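Two arms stop short of each other when both need the same stem - planner or perception?

Posted in Motion Planning, Dec 29, 2024

tivik_bench

I have two arms facing each other across a white table and I'm trying to get a handover working on artificial flowers. Left arm grips the stem, right arm comes in from the other side and takes it, left arm lets go. Each arm has a small camera on the gripper. Planning is done in Firkeo with both arms in one planning group, and the stem pose comes from our own segmentation node.

Single arm picks are fine. The trouble is the handover. The left gripper closes on the stem, the right one comes up close and then the planner reports a collision at the goal and quits. It does this on 39 out of 60 tries. When I turn off collision checking between the two grippers it plans every time, but I don't want to run it like that.

Things I already tried:

Raising the planning time from 5 seconds to a lot more. No change.

Shrinking the padding on the gripper meshes. Helped a little, then the camera cable snagged on a finger and I put it back.

Giving the right arm a different start pose. No change.

The setup is below, with the left fingers on the green stem of the blue flower and the right jaw just above and to the right of them. The red rose on the table is next in the queue.
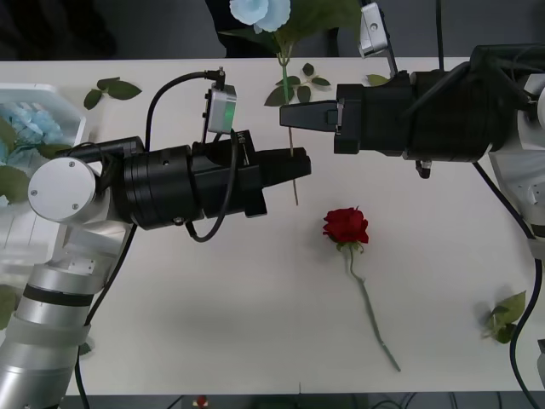

Answers

Vörös

If it fails at the goal and more time doesn't help, the goal itself is bad and the planner is doing its job. Look at how you attach the flower. I would guess that once the left gripper closes, you add the flower to the scene as one box around everything, bloom and leaves included. Then any grasp by the right arm is inside that box and counts as a hit.

What works for me with thin objects:

1. Attach the stem as a thin cylinder and the bloom as a separate shape.
2. Add the right gripper's fingers to the allowed contacts for the stem only. Leave the bloom and the left gripper checked.
3. Sample the right grasp along the stem, and throw out anything closer to the left fingers than your jaw height plus a margin. Your right jaw is boxy, so measure it and don't trust the mesh.
4. Plan to a pre-grasp first, then do the last 4 cm as a straight line.

Also model the cables. You have a loop going over and around the left gripper. A fat capsule over that area is crude but it will stop the snagging, and then you can drop the padding everywhere else.

Tradodent

Did you try a different planner? I had something like this in June and switching fixed it. I don't remember the settings.

tivik_bench

Vörös, it was the box. I was taking the bounds of the whole segmented cloud. With the stem split out and contacts allowed on it, the handover goals are valid in nearly all cases. The ones that still fail are where a leaf gets labeled as stem and the cylinder comes out tilted. I'll fit the line with outlier rejection and open a separate thread if that doesn't clear it up.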